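Course: Evaluating Service Products
Unit 7: Hand-held grippers for collecting household data
Notes by Maite Sarmiento

Please read these notes before Monday. In the seminar we compare two offers, the Caler kit and the Jullemer kit. Both are sold to small labs that want to record household tasks with a gripper held by a person. You have the price sheets already, so I do not repeat them.

Start with the task and not with the brochure. Caler lists 157 tasks in its catalog, and a large part of them are with rigid objects: cups, boxes, drawers. For our case study, the client Kalinowski wants laundry and bed making. Cloth is a different problem. It folds over itself, it hides its own edges, and the point where you take it decides what shape it has after.

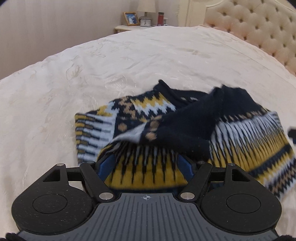
When you read an offer, look for three points. First, the fingertips. Ask which material they are made of and how often the buyer must change them. Jullemer includes 19 spare pairs in the basic package, Caler sells them separately. Second, the view of the camera. A wide view shows more of the room but bends straight lines, and the seller should say how this is corrected. Third, the person. Holding a gripper for a long session is tiring, and neither brochure gives the weight with the camera mounted.

The Jullemer offer also includes a sample set of 2692 recordings. Do not be impressed by the number alone. Ask how many different homes and how many different fabrics are in it. Thick knitwear and a thin bed sheet do not behave the same.

Reading: the Prarnisside comparison report, chapter 2, only the part about soft materials.

To prepare: write one page in which you recommend one of the kits to Kalinowski. State what information is missing and which question you would send to the seller first.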